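Workbench and Assembly Table Walkthrough, Sorkell building, east bay
Date: 2 October 2018
Checked by: Cúc Lý
Copy to: Liên Thân

1. Floor clear around table legs
OK. It was also OK in April, and two people tripped in May. I'd like to see it on a day when I haven't been expected.

2. Tabletop clean, no oil or grit
OK. Glossy tops look clean whether they are or not, so I wiped it with a white rag. Rag stayed mostly white.

3. Seams between panels flush
PARTIAL. The Cerkier rep told us the yellow panels would never lift. One seam caught my fingernail. Recheck after the bolts are tightened.

4. Front edge free of chips and sharp spots
OK.

5. Load on tabletop within limit
NOT CHECKED. The label says 40 kg per panel. The Fimotetti sheet says 29. Until somebody shows me which one is right, I'm using 29.

6. Shells set down so they can't roll or slide
COMMENT. I'm told they are stable lying open side up. Maybe so, but there is no mat and the surface is slick. I asked for a mat last time too.

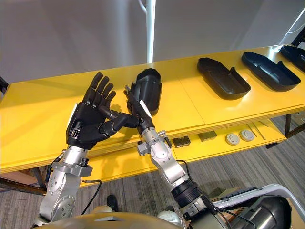
7. Lower shelf used for small parts only
OK for now. Shelf screws were replaced in April and I have no record of who did it or what size they used. Liên, please find out.

8. Emergency stop within reach of the operator
OK. Pressed it 15 times, worked 15 times.

9. Lighting over the work area
FAIL. Tube 41 flickers. "On order" is not a repair date.

10. Previous actions closed
Two marked closed, one really closed. The mat is still open, whatever the sheet says.

Signed: C. Lý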